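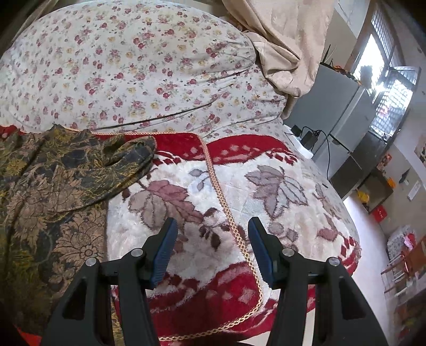

June 19, 2021

Quick news from the Hillusholm bench, for those of you who have been asking (thank you, and sorry for the slow replies!). The second version of the hand-held gripper is finished. It went together in two evenings and I've been carrying it all over the house ever since, picking up pretty much anything that will hold still.

For anyone who missed the January post, the idea is a pair of gripper fingers you work by hand, with a camera looking down over them, so you can show a robot arm how a job is done before you own a robot arm. I don't own one yet. My shared workshop, Idell, has one on order and we've been told 14 weeks, which I will believe when the crate arrives.

The big change is in the fingers. The first set was solid, and it was so heavy that my wrist gave up after a few minutes. The new ones are open triangles, printed in black, and the pair came out 21 grams lighter. Doesn't sound like much, but hold your arm out over a bed for half an hour and tell me that again! I also went from plain flat tips to soft pads, which took 8 tries to get right. The early ones peeled off, and one batch was so sticky that it wouldn't let go of a sock.
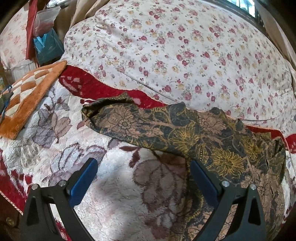

Cloth is the thing I really want this to be good at, and it's the hardest thing I've tried so far. A block is a block, but fabric goes somewhere new each time you touch it. I've moved most of my practice to the bed, where there's room to spread out and lots of different textures to fight with. A long piece of batik with yellow flowers has become my favorite test piece: it's crumpled lengthwise with a folded edge along the top, and that edge is what I go for first. Get the pads on either side of a fold and you have a decent chance. Go for the flat middle and you mostly push wrinkles around. The fuzzy plush blanket underneath doesn't make it any easier, as the tips like to sink in and come up with a bit of both.

I've logged nearly 500 pickups with the new fingers now. Small shiny things like necklace chains are still hit and miss, and I'd like a thinner pad for those. The pivots also loosen up if I forget to check the screws, so I've added a dab of thread locker and will report back on that.

If you want to build one, the files are up on the Oláh page of the workshop site, along with the parts list. Print the fingers slowly and with plenty of infill around the pivot holes (my first pair cracked right there). The pads were cast in a little two-part mold, and that's in the same folder. Hanico, the hardware store by the station, had all the screws I needed, though you may have to ask at the counter for the short ones.

Next up is a better handle. The one I have now is a straight tube with tape on it and it twists in my hand. I've got a sketch for something closer to a drill grip, and I'm hoping to have the first print off the machine before the next open evening at Idell. Come by and try it if you're in the area, and bring a dish towel!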